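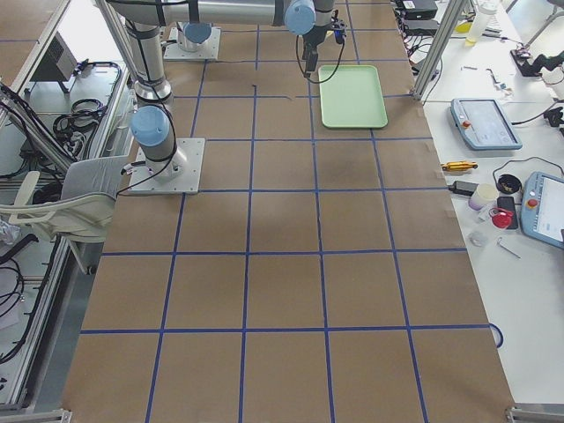 Why does the goalie wear a different shirt?

My nephew asked me this on Friday, halfway through a match, with his mouth full of crisps. Good question! I played in goal for my school for years and I'd never properly explained it to anyone, so let's have a go.

Start with the big rule. In football, most players can't touch the ball with their hands or arms during play. The goalkeeper can, but only inside their own penalty area (the big box painted in front of the goal). Outside that box, a goalkeeper is just like everyone else and has to use feet, head, knees or chest.

Now pretend you're the referee. There's a corner, and a whole crowd of players jumps up at once. A hand pops out of the middle and punches the ball away. Whose hand was it? If it belonged to the goalie, fine, play on. If it belonged to a defender, that's a penalty! You've got about a blink to decide, and a bright yellow sleeve makes it a lot easier.

So the goalkeeper has to wear colours that look different from both teams and from the referee as well. My old coach, Gerrit Moodley, kept a spare orange top in his car boot in case our green one matched the other side. It smelled of dog and came down to my knees, but I wore it.

What about the gloves? The rules don't say you must wear them. Goalies like them because the palms are made of soft, grippy foam, and because a hard shot stings. Lots of keepers dampen the palms before a match, as many gloves grip better that way. Some spit on them. Please use water.

Can the goalie hold the ball for as long as they like? No - that would be a very dull game. There's a time limit, and the referee keeps an eye on it. There's also the back-pass rule. If a teammate kicks the ball to the goalie on purpose, the goalie isn't allowed to pick it up. A header back is all right, though, so long as nobody is using it as a sneaky trick to get round the rule.

And yes, goalkeepers can score! They can run up the pitch whenever they fancy it. You mostly see it in the last minute, when a team is losing by one goal and everybody charges forward for a corner. I tried it once. I missed the ball completely, then had to sprint all the way back with 204 people watching from the bank, and my friend Aníbal Garcia still does an impression of my running.

If you'd like a go in goal, ask your coach for a turn at the next practice. Stand on your toes, keep your hands up, and shout "Keeper's!" nice and loud when you're coming for the ball.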